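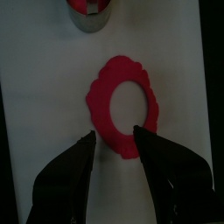
Red ring with a scalloped edge on white paper.

If you've just taken on a Sunday league side, or an under-twelves team like mine at Trerkcombe, you'll know the feeling of a back line that drops off the minute the ball is lost. This is the pressing drill I've used since September, and I'm ever so fond of it (the children are too, most weeks!).

Mark out a square in one half and put four players round the outside, with two in the middle. The outside four keep the ball. The two inside hunt it together, one going to the ball and the other covering the nearest pass. Blow up after 43 seconds and swap. 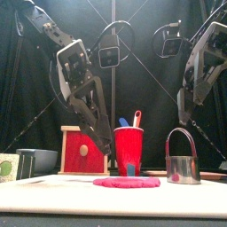

Should the second presser go for the ball as well?
Only when the receiver has a heavy touch or is facing away, otherwise they hold their place and shut off the pass inside.

Once that's ticking along nicely, add a target player at each end and let the pair score by winning it and finding one of them. Ga-eun Yeom, who coaches at Varkness, makes the square smaller at this point, and I must say I've pinched that from her.
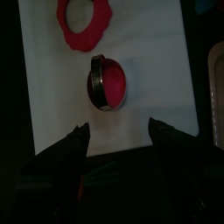 Shape is the part that takes the longest to sink in, so be patient and walk it through slowly before anyone runs. I like to set it out on a table first, with any bits and bobs that come to hand. A red flower-shaped ring with a big oval opening, lying flat on a white board, will do very well for the outside four, since you can point to the gap in the middle and say that's where we never let the ball go. Then take them back out and try it at full pace.

Finish with a small-sided game, and praise every good press out loud, even the ones that don't come off. 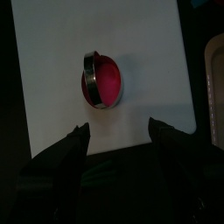

Small round tin, red inside, with a silver metal rim.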